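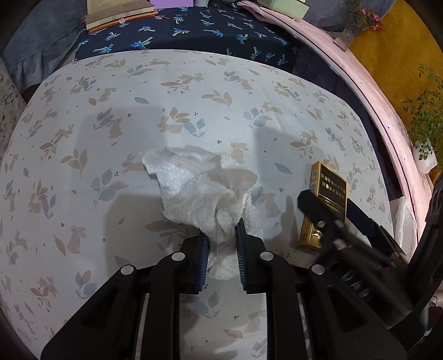 Unit 4: Premiums and Deductibles in Pet Insurance

Instructor: Zulkifli Sembiring
Handout issued 27 June 2001

4.1 Terms

The premium is the amount the owner pays to keep a policy in force. The deductible is the part of a covered bill the owner pays before the insurer pays anything. It may apply once per policy year or once per condition — students should read the policy wording before working any problem.

4.2 Worked case

The Rahman household insures one dog under a per-condition policy with a deductible of $500. In April the dog is treated for a knee injury at the Pratside clinic, and the covered charges come to $3,315. The deductible is subtracted first, leaving $2,815. The policy reimburses 80 percent of that amount, or $2,252. The household bears the remaining $1,063.

A later ear infection costs $407. It is a separate condition and falls below the deductible, so no payment is made.

4.3 For next session

Rework the case with an annual deductible of $445 applied to both bills. Read the Vuren policy form, sections on waiting periods and prior conditions.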